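4. Submitting a release for announcement

Labels and self-managed artists should use this section to prepare a new album, EP or single for announcement through Rondale. Submissions close at 4 p.m. local time on the working day before the announcement.

4.1 Sign in to your Rondale account and select New Release. Enter the artist name exactly as it will appear on the cover.

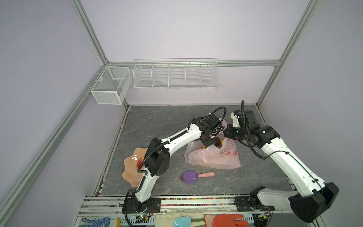
4.2 Add the full track listing in running order. Guest vocalists belong in the Credits field, and their names should not be repeated in the song title.

4.3 Upload the lead single as a WAV file. The preview clip is set to 90 seconds and may be shortened, but it cannot be lengthened.

Note: Titles are limited to 40 characters on the Ojo storefront. Longer titles are still stored in full. 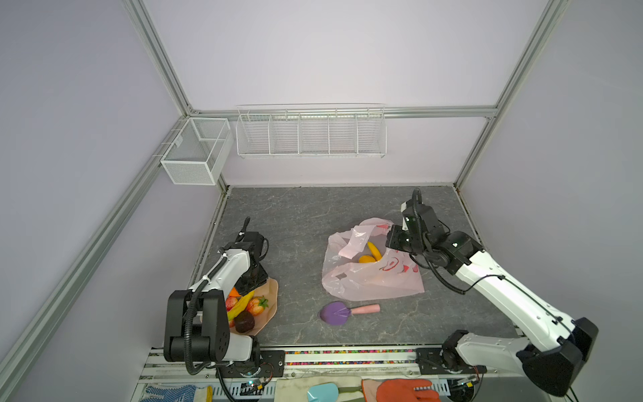

4.4 Enter the label and catalogue number. Kulitz catalogue numbers begin with the letter K -- do not add a space after it.

4.5 Attach the music video, if there is one, and name the director. Videos without a credited director are held for review.

Caution: Once the release date is locked, it can be changed only by written request. Pre-orders already placed through Sekero will be cancelled. 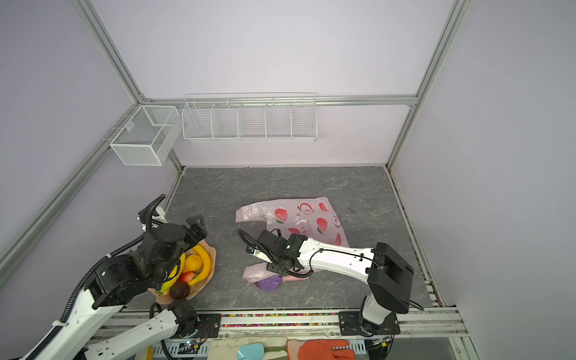
4.6 Add tour dates, up to a maximum of 13 per announcement. Enter the venue, city and province for each.

4.7 Select Preview, check the spelling of every name, then select Submit. 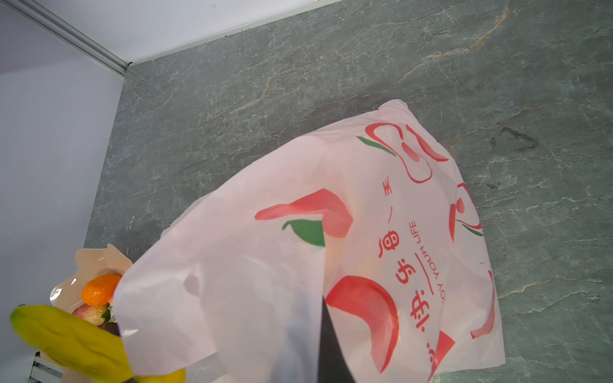

Rommel Talavera: Step 4.6 would not accept two shows at the same venue on one date. I had to enter the matinee as a separate announcement.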